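About Fernstead
9 October 2024 – by Delphine Achterberg

Fernstead began as a mending and model-making class with 14 students and one long table, and we still feel like that class on most mornings. Tamunoemi Bassey and Musa Ugwu opened our doors, and Nneka Nwankwo joined them two years later to look after the supplies, which anyone who has ever hunted for the good tape will know is a real job! We like things to have a home, and ours is mostly orange.

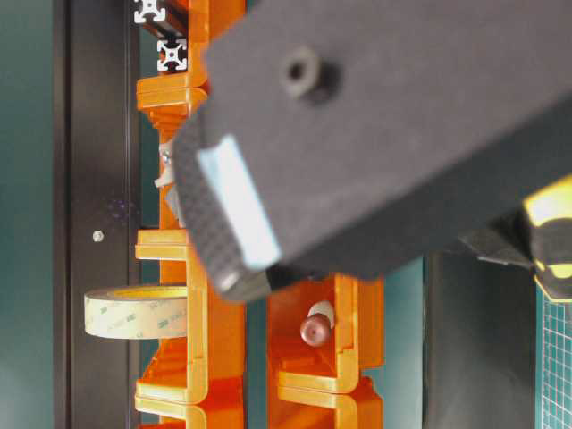

Double-sided tape on its shelf in the orange rack.

New students spend their first session simply learning the shelves – what goes where, and how to put it back for the next person. It sounds fussy, perhaps, but we find people settle in faster once they can reach for something without asking.
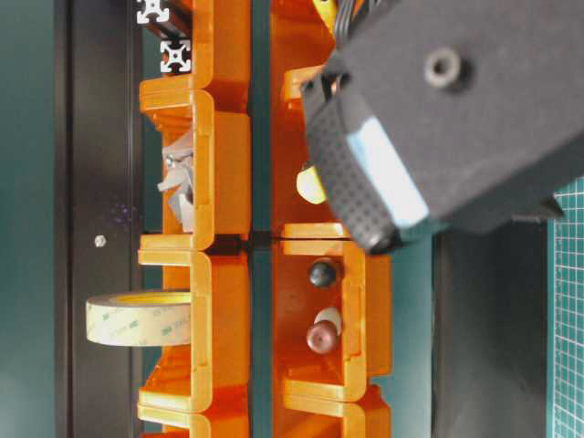
The orange bins, with the big roll of tape.

Our next beginners' course runs for 7 weeks, and Efthymia Ververidis will happily show you round before you sign up. Come and say hello – the kettle is usually on.

Shares: 735
Comments: 2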